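Magazine > Features > Public Life

The Return of the Shared Lunch

For most of the past generation, the municipal lunch program in Canham was regarded as a service in decline. Meals were prepared off site, delivered in sealed trays and eaten quickly, often by people sitting alone. When the town council reviewed its community services, the program was listed among those that could be reduced without serious public objection.

The council chose to keep it and to change the manner in which it was run. Since September, the midday meal at the Hilla Street hall has been served from common dishes at long tables, at a fixed hour, to any resident who wishes to attend. Older adults continue to make up the majority of those present, but they are now joined by shift workers, parents with small children and students from the nearby technical college. The hall seats 67 people. On most days, every chair is taken.

The change was modest in cost. The kitchen, which had been used mainly for reheating, was returned to full use. Two cooks were hired. The sealed trays were withdrawn, and the program purchased ordinary tableware of the sort found in any household.
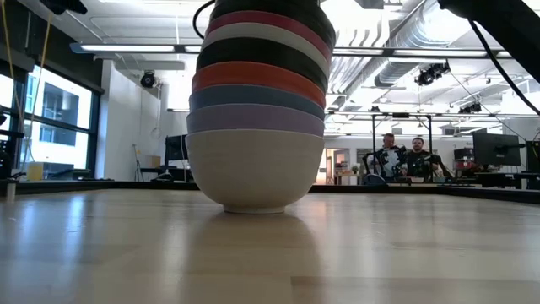

Tang, replying to the council's request for comment from residents, wrote that the food had never been the difficulty. The old lunch was warm, it was adequate and it arrived on time, the letter stated, but a person could attend for a year and not learn the name of anyone else in the room. Under the new arrangement, the same resident had been asked to pass the bread on the first day and had been asked for an opinion on the bus timetable on the second.

Letters of this kind were numerous, and the council has placed a selection of them on file at the public library. Not all were favorable. Several residents objected to the fixed hour, which obliges them to plan the day around the meal. Others preferred the privacy of the earlier service and asked that it be restored in part. The council has responded by keeping a small delivery route for those who are unable to leave home, and by setting aside a quieter table near the garden door.

The wider question raised by the Canham program is whether eating together should be treated as a public matter at all. In much of the country, meals provided by local government are judged on nutrition, price and safety. These are proper concerns, and the hall is inspected on the same terms as any other public kitchen. They do not, however, account for the time spent at the table. A tray may be finished in a few minutes. A meal taken in company is slower, and the slowness has effects on staffing, heating and the use of the building that must be entered in a budget.

Supporters of the shared table point to an older tradition. Parish suppers, union halls and harvest meals once provided regular occasions at which people of different ages sat down together. Many of these customs ended when the institutions behind them closed or merged. Canham lost its largest hall when the Weteo mill shut its gates, and with it the yearly supper that had fed the workforce and their families. Residents who attended as children still speak of the noise.
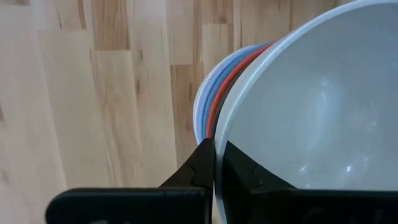
The choice of serving dishes received more attention than the council had expected. A planning paper compared individual plating, which allows portions to be measured, with shared serving, which does not. The paper favored plating. The cooks favored shared serving, on the grounds that diners waste less when they help themselves and may return for more. Practical matters were also considered. Storage at the hall is limited to a single run of shelves, and round bowls that nest one within another take up far less of it than the divided trays did. In the end the cooks' recommendation was adopted for a trial period, and the trial has since been made permanent.

Financial records for the program show that 372 residents attended at least once during the first month. Over 900 meals were served in the same period. The price per meal is $3, payable at the door, and those who cannot pay are admitted on the same basis as everyone else. No list is kept of who has paid and who has not. This last rule was debated at length. Its critics argued that an open door would be misused. The council's finance office has reported that income from the door has been steady and that it sees no need to revise the policy.

Other difficulties have proved more stubborn. Bus service to Hilla Street is poor in the middle of the day, and residents on the north side of town must either walk a considerable distance or arrange a ride. The hall is also required for polling, blood drives and winter shelter, and the lunch must be moved or suspended on those dates. Regular attendees have described the interruptions as unsettling, particularly where the midday meal is the main engagement of the day. A second location has been proposed in the former Weteo offices, although the building would need a new kitchen and step-free access before it could be approved. 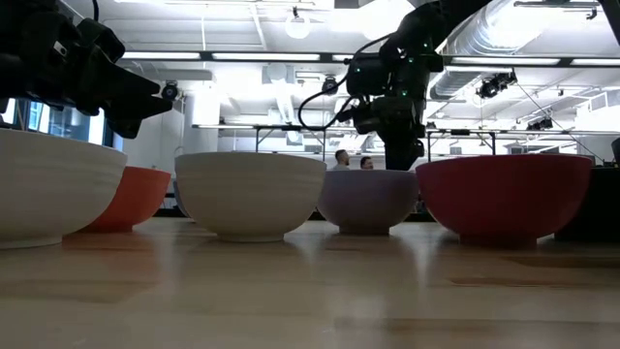 Attention has turned in recent months to the conduct of the meal itself. The program issues few instructions. Guests are asked to arrive on the hour, to take any open seat and to remain until the main dish has gone around. The cooks have asked that nothing in the room suggest an institution, and that request extends to the tableware. Bowls in cream, orange and pale lavender gray, of differing sizes, may stand side by side on the same tabletop, as they would in a family home where pieces have been gathered over the years. Uniform sets were considered and declined. Seating is handled in the same spirit, without reserved places or name cards, and the long tables are rearranged each week so that no group comes to regard one of them as its own.

Neighboring towns have begun to make inquiries. Officials from two of them visited the hall this spring and took lunch with the residents. Their questions concerned insurance, the hours of the cooks and the supply of fresh vegetables, which the program buys from growers within the county where prices permit. The Canham council has supplied copies of its accounts and menus. It has advised against copying the arrangement in full, noting that the hour of the meal was set to match the local school day and the change of shift at the hospital, and that another town would need to study its own habits first.

A full review of the program is scheduled for the autumn session. It will consider the bus question, the proposed second location and a request from regular diners that soup be offered on Fridays throughout the year. The hall will remain open during the review, with lunch served at noon.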